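Viernes, cuaderno del taller

¡Por fin salió bien el barniz de goma laca! Llevaba toda la semana peleándome con la mezcla de Kesalance y hoy, con la receta de Parveen (más alcohol, menos prisa), la probeta 2634 quedó lisa como un espejo. La 2791 tiene velo en una esquina, habrá que lijarla y darle hasta 8 manos muy finas.

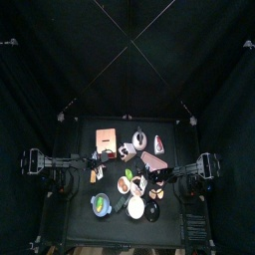 El polvo sigue siendo el enemigo número uno del pulido a muñequilla, y Gert insiste en que hagamos una cabina de secado con cortinas. Me gusta la idea: tela negra a los lados y al fondo, sujeta arriba con pinzas metálicas pequeñas, porque sobre negro la pelusa se ve enseguida. Medir el banco de Tratton antes de cortar nada.

Lija: empezar en 400 y terminar en 2000, siempre a favor de la veta. Pedir más algodón a Sobczak — el último lote soltaba fibras.
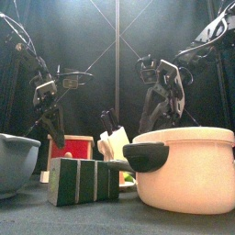
Toca decidir la pieza de muestra para Plarent, y yo voto por algo pequeño con dos acabados. Una caja en rojo y madera como esa sería perfecta: laca de color en una parte y goma laca transparente en la otra, ¡qué ganas de probar el encuentro entre las dos! El tono crema de la olla de al lado también me tienta para el interior. Preguntar a Parveen qué pigmento aguanta mejor el alcohol.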